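Counting the Cows in the Room

I have been meaning to write this since last June, when I came home from a public meeting about the Clallum Flats grazing lease with a sore throat and half a plate of lamingtons wrapped in a serviette. Seven months later the throat is fine and I'm still chewing it over, so here goes (put the kettle on, I do ramble).

The proposal, for those who live elsewhere, was to end grazing on 1391 hectares of creek flat and let it go back to scrub. No replanting, no fencing crew, just shut the gate and walk away. The woman from Tanditum, the group behind it, spoke beautifully. She had a slide of the creek as it might have looked before any of us turned up, and I'll admit I got a lump in the throat. I love that creek. I learned to swim in it, badly.
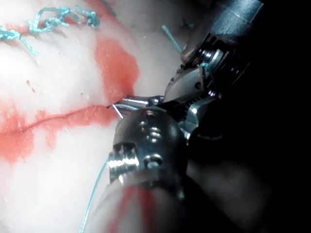
But then she said that the best thing people could do for the flats was to leave them, and I found myself looking along the row at the people she meant. There were nearly 90 of us in that hall, and I'd guess most had pulled blackberry out of the same flats with their own hands. If you shut the gate on blackberry, what you get is more blackberry, and then foxes, and then a very hot fire one February.

My neighbour Omprakash Uniyal got up and said this much better than I could. He came here to teach maths, bought two paddocks when he retired, and has kept a notebook on the frogs ever since. His point was that the frogs are doing best on the bit he fusses over most, where he slashes late and keeps the cattle off the bank until the ground firms up. He wasn't boasting, he was a bit embarrassed if anything, and he sat down before anyone could clap.
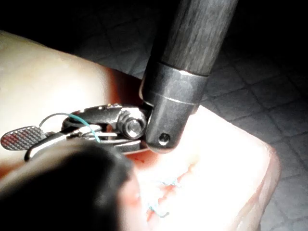 Instrument tip close to the pad.

I don't want to be unfair to the Tanditum mob. They're dead right about the bottom end near Kassab Bridge, where the stock have turned the bank to porridge, and I'd sign tomorrow to have that stretch fenced. My quarrel is with the feeling underneath, that a place is only healthy once we've been subtracted from it. I hear it a lot lately, often from lovely people, and it makes me sad. My grandchildren are some of the people being subtracted!

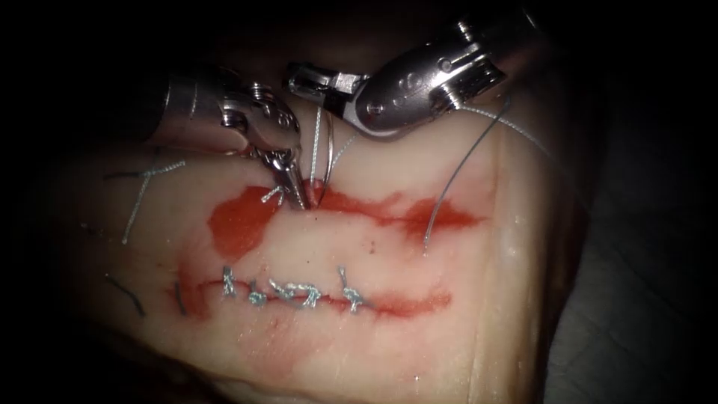 Page 2

Anyway, the submissions. The shire received 347 of them, and I've read a good many, mostly in bed with the lamp on and my glasses sliding down. Plenty wanted the lease gone, plenty wanted it left exactly as is, and a surprising number asked for something in the middle: fewer head, a rest over spring, the bank fenced and somebody paid to keep after the weeds. That last bit costs money every year for ever, so I can see why it doesn't fit on a poster.

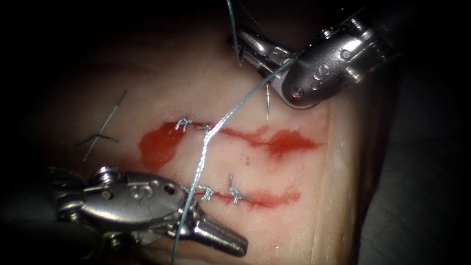 What I'd like to see

Fence the bridge end first, before another winter gets at it. Keep a smaller mob on the rest and let the Drolitach Landcare group have a say in when they come off. And would somebody please ask Omprakash for his notebook, he'll never offer it.

The lease comes back before council in autumn and I'll be up the back near the urn, so do come and sit with me if you disagree. I'm bringing a slice this time, probably the apricot one if I can get the apricots.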